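Is the Kelen sorting service worth paying for on a two-arm tabletop setup?

Asked 2019-09-12 in Small Automation > Vendors and Services

We are comparing paid services that turn recorded demonstrations into a working pick-and-place routine. The candidate is Kelen, sold by Venen. You record the demonstrations on your own arms, upload them, and get back a trained routine plus a report. The base plan takes up to 100 demonstrations per task and quotes 14 working days for delivery.

Our task is plastic cutlery. Spoons, forks and knives go upright into a three-compartment caddy, one type per compartment. Foam cubes and a few other small items are left on the table as distractors and should not be picked up. Each arm has a parallel gripper. We send one wrist view per arm and one fixed view of the whole table.

My main doubt is the wrist view. During fast moves the edges of the utensils smear, and thin handles lie close to the cubes.
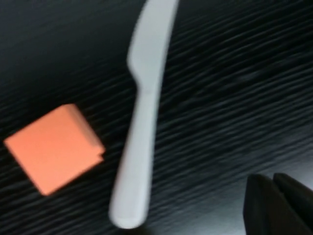 Rozália Major wants to know whether the base plan accepts wrist video at all, as the version she tried in June took the fixed view only and charged extra for each additional stream.

It does now, up to three streams in total. A fourth would put us on the higher plan.

More on the setup, as the order form asks for most of it. The table is black, the wall is off-white, and the caddy stands against the wall with a label on each compartment (spoon, fork, knife, in Chinese). The labels are for the operators. As far as I can tell from the Kelen documentation, the training does not read text, and compartments are identified by position only. Utensils start at random angles on the table, some of them underneath the gripper's start position.

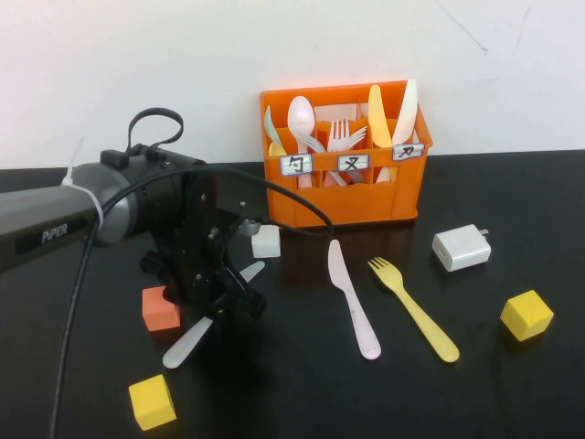
Start poses are varied between demonstrations, and so are the distractors. Cable routing is fixed for the whole set. We have not decided whether to allow utensils already standing in the caddy at the start. Kelen counts that as a separate starting condition and recommends at least 20 demonstrations for each condition.

What I would like to know:

1. Does the returned routine cope with a caddy that is partly full?
2. Is the report detailed enough to show which utensil type fails?
3. Has anyone compared it with Amaral on a similar task?

2 answers

Judite Mota
Accepted answer

I ran Kelen on a similar job (small bottles into a divided tray, two arms, three streams), so some of this should carry over.

Partly full container: yes, if you recorded it that way. Our first set had only empty trays. The routine placed the first item in each slot correctly and then pushed the second one against it until the arm stopped on force limit. We recorded a second set with occupied slots and the collisions mostly went away. I would split your 100 evenly between empty and partly full and skip the other variations for the first round. You can buy a retraining pass later. Ours cost 65 percent of the original fee, so ask for that figure in writing before ordering.

Report: adequate. You get a success rate per object class and a short clip of each failed trial. Failures are tagged by stage (approach, grasp, transfer, release). The tags are assigned automatically and some of ours were wrong. A few items marked as grasp failures had been picked up properly and caught on the divider. Watch the clips before you change anything.

Wrist blur: shorten the exposure and add light before you record again. Venen support told us blurred frames are tolerated during transfer but count against you in the last part of the approach. Slowing the operator near the object helped more than any setting we changed.

Distractors: declare them on the order form. There is a field for "objects present, not handled". We left it blank on the first order and the arms went for a tape roll several times.

I have not used Amaral.

Comment: Is the field on the base plan form too? I only see "handled objects".
Judite Mota: Second page, under workspace.

Unregistered user

Used Amaral last year. Cheaper, one arm only unless that changed. No per-class report, just pass or fail. Support was slow. For two arms I don't see how you would use it without writing the handover yourself. There is also Bamside but they want you to ship the hardware to them.

Follow-up from the asker

Thanks, that settles Amaral. We will order the base plan with both starting conditions. The new set is being recorded with utensils already in the caddy, and the cubes, the L-shaped block and the charger are all declared as not handled.

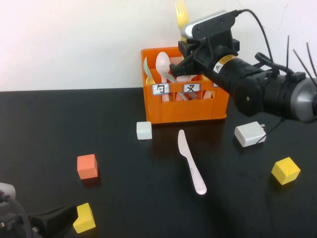 Gripper above the caddy, second arm's gripper at lower left.

Still open: the form asks for a "minimum clear gap" between a standing utensil and the one being inserted, in millimeters, and gives no default. Judite, did you fill that in or leave it at zero?

Judite Mota: Left it at zero. For thin handles I would measure the compartment and enter a real value. Support can change it after upload if training has not started.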